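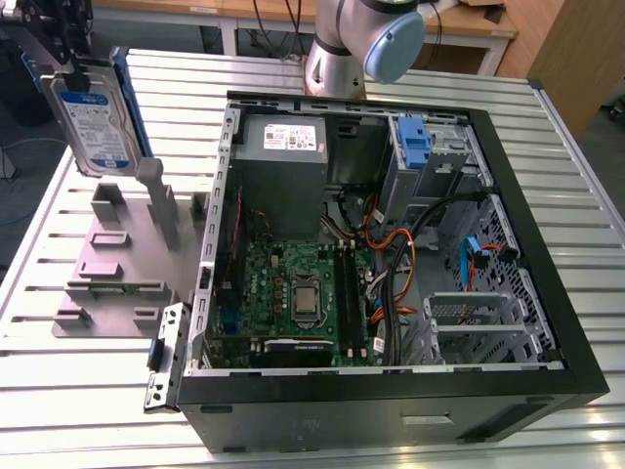

Stokix Teardown Cells: Questions We Get About the Rules

Does a risk assessment for the robot cover the whole cell?
No, and we don't trust anyone who says it does. The arm's paperwork covers the arm. A desktop tower has stamped sheet metal, bent tabs and cables in the way. Assess the arm, the gripper, the fixture and the product together, and redo it when any of them changes.

May hands be near the case while the arm is powered?
Only if your assessment says so in writing, with the speed and force limits it relied on. "Collaborative" on a sales sheet is not a limit. At Drorside we allow it in 2 modes, hand guiding and reduced speed, and both were measured at the fingertips.

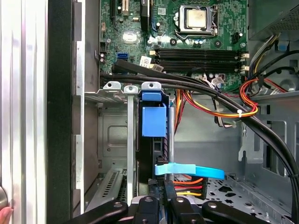 Can the gripper pull on cables?
Our rule is no pulling on wires, only on connector bodies. Vendors like to show a fast yank. We'd like to see the port afterward.

Is the Policarpio checklist enough to pass an audit?
It has 617 line items and we have doubts about most of them. It asks for the color of the floor tape and skips what happens when the gripper loses power with a part in it. Use it if your customer insists — then add your own drop test. 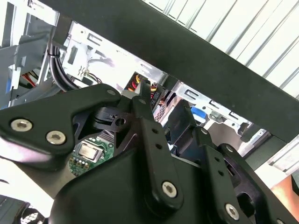

How often should gripper bolts be checked?
Every 4 hours of run time, with a torque wrench. A paint mark helps, but it won't tell you the bolt was tight to begin with.

Do wrist camera views count as a safety device?

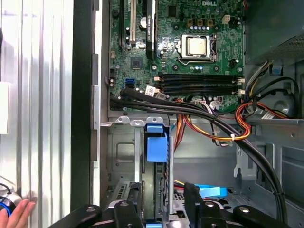
Photo: Stokix / Drarkton test cell

They don't. A camera used for finding parts has no safety rating unless the maker certifies one, whatever it happens to see. Keep the e-stop within reach and test it at the start of each shift.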